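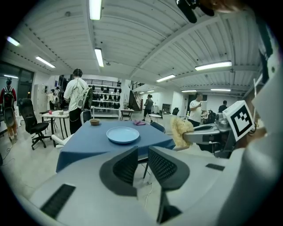
Photo: Urmas Avotiņš

Festik blue tablecloth, large
Reviewed by Rochelle Ostrowski

I have bought enough tablecloths that promised to make a plain table look "finished" to be suspicious of the word. The Festik came home with me in August because the Humstead store had it marked down from $45 to $20, and at $45 I would have kept walking.

First, the color. It's a proper blue, strong enough that a light blue plate still stands out against it. I was expecting the two to blur together and they don't. Pink is a harder sell. A pink cloth on top of it looks like something left over from a kid's party, and I have stopped pairing them. Brown is fine. Most of my small bowls are brown, so that worked out.

Second, the drop. Festik makes a lot of noise on the package about "generous coverage," and for once I can't argue. It hangs down at the front and sides and hides a table that deserves hiding. The trouble starts when you sit. With a chair pushed in close you get a lapful of fabric, and if you stand up fast you take some of it with you. I've lost one glass that way. Anybody with small children should buy a shorter one or buy clips.

The package also says "wrinkle resistant." Mine came out of the bag with fold lines you could have played checkers on. Hanging it overnight did nothing that I could see. An iron on medium did, and it took me 20 minutes for the whole thing, which I resent on principle. After the second wash the lines came back fainter. I'd call that wrinkle tolerant.

Washing: five times so far, cold, with dark towels. The first load tinted the water and I was glad I hadn't put anything white in with it. No color came off after that. Coffee came out. Beet juice left a shadow near one corner, and I now put the bread there.

I compared it with the Carvalho cloth my sister paid $89 for. Hers is heavier and the hem is better sewn, with no loose threads at the corners. Mine had two. From a chair at the table I couldn't tell you which was which, and neither could she until she turned up the edge. The Cumau one I had before this cost less than either and went limp and gray inside a year, so I'm not ready to say the Festik will last. Ask me next summer.

Would I buy it again? At $20, yes, with the iron already warm. At full price, no, and I would be annoyed with anyone who told me to.

Good: color, length, coffee stains
Bad: fold lines, loose threads, too long for low chairs
Rating: 3 out of 5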